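툼니스 하우스 소식지
공동 주방에서 알립니다

점심 식사 뒤의 정리에 대해 여러분이 질문을 많이 보내 주셨습니다. 그래서 이번 호에는 식탁에서 식기 건조대까지의 순서를 적어 보려고 합니다. 저는 한국어로 글을 쓰는 것이 아직 조심스럽습니다. 이상한 표현이 있으면 너그럽게 읽어 주시기 바랍니다.

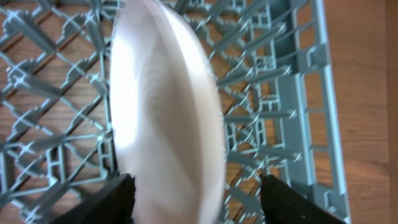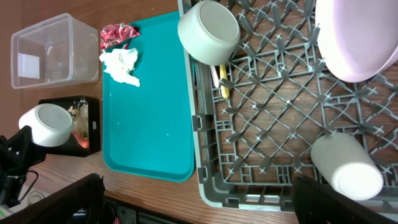

식탁에서 먼저 할 일

식사가 끝나면 쟁반 위의 포장지와 구겨진 휴지를 먼저 버려 주십시오. 청록색 쟁반은 가볍지만 테두리가 높아서 작은 쓰레기가 구석에 남기 쉽습니다. 검은색 사각 쟁반에 음식이 묻어 있으면 종이로 한 번 닦은 다음에 싱크대로 가져가 주십시오. 지난 1월에 배수구가 두 번 막혔고, 그때 수리하러 오신 분이 같은 부탁을 하셨습니다.

투명한 플라스틱 통은 일반 쓰레기가 아닙니다. 씻어서 다시 쓰는 통이니 식탁에 그대로 두지 마시고 다른 그릇과 함께 옮겨 주십시오. 흰 컵은 손으로 씻습니다. 컵을 쟁반에 눕혀서 들고 가시면 굴러서 떨어질 수 있으니 따로 들어 주시면 고맙겠습니다.

건조대에 꽂는 방법

접시는 건조대의 돌기 사이에 한 장씩 세워 주십시오. 두 장을 한 칸에 겹치면 사이에 물이 남습니다. 큰 접시를 뒤쪽에, 작은 접시를 앞쪽에 두면 꺼낼 때 편합니다. 건조대는 바닥이 격자 모양이라서 작은 숟가락이 빠지는 일이 있었습니다. 숟가락과 포크는 서랍 옆의 수저통에 넣어 주십시오.

하넬로레 라인홀츠 씨가 건조대를 매주 한 번 뜨거운 물로 씻고 계십니다. 그날은 오후 두 시까지 마른 그릇을 모두 찬장에 넣어 주시기를 부탁드립니다. 씻는 날은 냉장고 문에 붙인 표에서 확인하실 수 있습니다.

나무 식탁 관리

나무 식탁에는 젖은 그릇을 오래 두지 말아 주십시오. 젖은 행주로 닦은 뒤에는 반드시 마른 행주로 한 번 더, 나뭇결을 따라서 닦아 주시면 됩니다. 마른 행주는 싱크대 아래 왼쪽 칸에 있습니다.

작은 공지

깨진 접시를 대신할 새 접시 51장을 주문하였고, 5월 23일 화요일에 도착할 예정입니다. 상자를 푸는 일을 도와주실 분은 마테스 포스 씨에게 말씀해 주십시오. 집에서 안 쓰시는 행주도 계속 받고 있습니다.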